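21 January 2024

Sunday, quiet, second pot of tea on the go, so I'm going to write up where the rate pass-through work has got to before I forget which version of the sheet is which. Sorry in advance to whoever reads this on Monday, it will ramble.

Started by re-running the whole Volska panel from scratch. I had been carrying over the December build and patching it, and I'd got to the stage where I no longer trusted the patches (the lag columns were shifted by a month for everything after the summer, my own doing). The clean build gives 3,019 loan-month observations after dropping the staff loans and anything with a missing contract date. The old one had more, and I'm fairly sure the difference is the duplicated renewals we talked about before Christmas. I've left the old file in the archive folder with OLD in capitals at the front of its name. Please don't tidy it away just yet, I want to compare the two properly when I've got a fresh head.

The question, for anyone joining us halfway through: when the central bank moves its key rate, how much of the move turns up in what small firms pay on new borrowing, and how long does it take to get there? The lovely simple version is one regression with a few lags. The less lovely version is what we've got, where the lenders' own margins drift about at the same time and the fixed-rate contracts hardly respond for ages.

First run, floating-rate loans only. The pass-through after three months comes out pleasingly close to what we had in the autumn, so the rebuilt data hasn't knocked anything over, and I did a small cheer at that. The fixed-rate group is a muddle. There are only 379 new contracts in it and they bunch up in the two months before the last rise, presumably firms locking in while they could, and it makes the timing look much slower than I believe it is. I tried leaving out the bunched months and the estimate jumps about like anything. Not quoting a figure from that one to anybody.

Voltstead: the branch-level margins arrived late on Friday and they are a great deal nicer than I expected. Proper dates, one row per branch, and somebody has even written notes in the margin column where a branch merged. 93 branches altogether. I've matched them to the panel by postcode for now, and about 30 don't match on the first go, mostly ones with a space in the wrong place. That's an afternoon's plodding and I'm quite happy to do it with the radio on.

The Lukáč firms (the small textile and knitwear makers) still need thinking about. They borrow in the spring for yarn and pay it down in the autumn, year in, year out, so if a rate change happens to land in spring it looks as though the firms have reacted to it when they've only done what they always do. Month dummies soak up some of this. I think we want a separate seasonal term for that sector, and I'd love someone to argue with me about it before I build it in. If you do argue, bring the stock figures, as I only have sales.

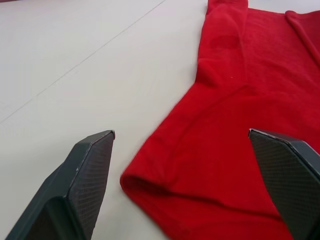 A note from Cladico came in on the seasonal point, answering the question I sent round last week, and it says that a separate term for one sector is fine by them so long as we show the results without it too, and that they'd rather see it interacted with firm size, the bigger makers having overdrafts that smooth out the spring anyway. They also asked whether we're using the rate on the day of signing or the monthly average. Monthly average at present. It's a fair question and I ought to have thought of it sooner, particularly for contracts signed in the same week as a decision.

So, to do:
Fix the postcodes.
Swap the monthly average for the day-of-signing rate and re-run floating only, to see whether it matters.
Size interaction for Lukáč, with and without.
Ask Voltstead if their margin is before or after the arrangement fee. I've assumed before, and if I'm wrong the whole column wants shifting.

The new build is in the shared folder, lag columns checked by hand for January and the two months either side.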